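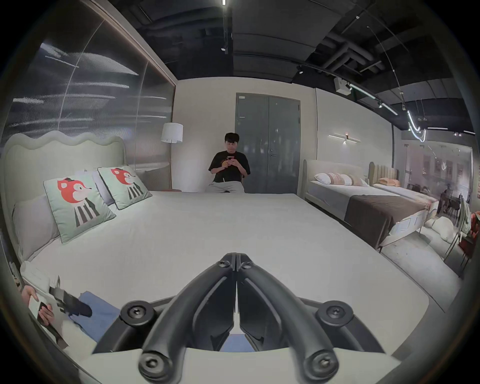
Figure 6.1 A two-fingered hand-held gripper among display beds. Six screw heads are visible on the tool.

Chapter 6
The Slipping Finger: Faults That Hide in the Data

In this chapter you will learn:
how a small mechanical fault in a hand tool can become a fault in a robot's behaviour
the difference between a fault, an error and a failure
how to tell whether a reading has drifted
what a safe stop can and cannot do for you

Before you read on
Hold your thumb and first finger a little way apart and close your eyes. How wide is the gap? Now open your eyes and measure it with a ruler. Most people are a few millimetres out, and a few millimetres is all we need for this chapter!

6.1 A good week in Plollov

The Trostari project set out to teach a robot arm to tidy bedrooms: straighten a cushion, pull up a blanket, lift a folded cloth off a mattress and put it somewhere sensible. Bedrooms are a wonderful problem. Nearly everything in them is soft, and soft things never lie the same way twice.

The team, working in the Plollov workshops of a firm called Solside, chose to teach by showing. A person carried a hand-held gripper, did the job with it, and a camera on the tool recorded what happened. Later, software worked out where the gripper had been and how far its fingers were open at each moment. Those two streams, position and opening, were what the robot would learn from. By the end of August there were 3000 recordings, and the people who made them had become very quick indeed.

Then the arm was given its first cushion. It reached out beautifully, lined itself up, closed its fingers on the piping along one side and lifted. The cushion stayed where it was. The arm carried nothing at all across the room, opened its fingers over the chair and went back for the next one.

On the following try it did the opposite. It squeezed a cushion so hard that the motor ran into its current limit, the joint grew hot, and the controller shut the arm down with the cushion still hanging in the air. A technician reached in to free it. As she pulled, the stopped joint sagged and her knuckle was pinched against the edge of the bed. She was bruised and cross, and quite right to report it.

One arm, one program, two opposite mistakes. This is exactly the sort of puzzle that makes fault-finding such fun, so let us take it apart properly.

6.2 Following the fault upstream

The team began with the robot, as most of us would. They changed the motor, and the behaviour stayed. They swapped the control board, with the same result. They reloaded the program from a clean copy and watched the arm miss another cushion.

Next they looked at the recordings, and at last something turned up. In 854 of them the fingers never seemed to shut. Even when the tool was hanging idle with its tips touching, the software reported a gap of several millimetres. All 854 had been made with the same tool.

Look again at Figure 6.1 and find the two screw heads near the fingertips. On the Trostari tool, screws in a similar place held the finger pads, and one pad had worked loose. The marker that the camera used to judge the opening was fixed to that pad. When the pad slid, the marker slid with it. To the person holding the tool nothing felt wrong, as the hand simply squeezed a little more until the cushion came up. The software saw only the marker, and believed it.

So the robot had been taught two things at once. Most recordings told it that a cushion is held when the gap reads small. The rest told it that a cushion is held when the gap reads wide. Sometimes it stopped too early and gripped air. At other times it went on closing well after it had hold of the fabric.

6.3 Three words to keep apart

Engineers use the next three words with care, and so should you.

Fault: the thing that is wrong in the equipment or the program. In our case, the loose pad.

Error: the wrong value or state that the fault produces. In our case, the false reading of the gap.

Failure: the moment the system stops doing its job. In our case, the cushion left on the bed, or the arm stopped with its load in the air.

A fault can sit quietly for a long time before it causes an error, and an error can travel a long way before anyone meets the failure. The loose pad was in a hand tool. The failure came weeks later, in a different machine.

What about the pinched knuckle? We call that harm, and it had a cause of its own. Cutting the power had stopped the motor, but it had not held up the weight of the joint. We shall return to brakes and stored energy in Section 6.6.

6.4 A check you can do in a minute

Solside's cure was pleasingly plain. At the start of each recording the operator now closes the empty gripper fully, opens it fully, and closes it again. The software compares the three readings with those from the day the tool was set up. If they differ by more than the agreed limit, recording will not begin.

Try it yourself
You will need kitchen tongs, a ruler, a pen and a strip of sticky tape.
1. Stick the tape across one arm of the tongs and draw a line on it.
2. Measure from the line to the other arm, first with the tongs closed and then open. Write both numbers down.
3. Ask a partner to move the tape slightly while you look away.
4. Pick up a sock with the tongs. Does anything feel different?
5. Measure again, closed and open, and compare. Which reading gave the fault away?

Keep your numbers. You will use them in Section 6.5, where we plot drift on a graph and decide how much of it a gripper can put up with.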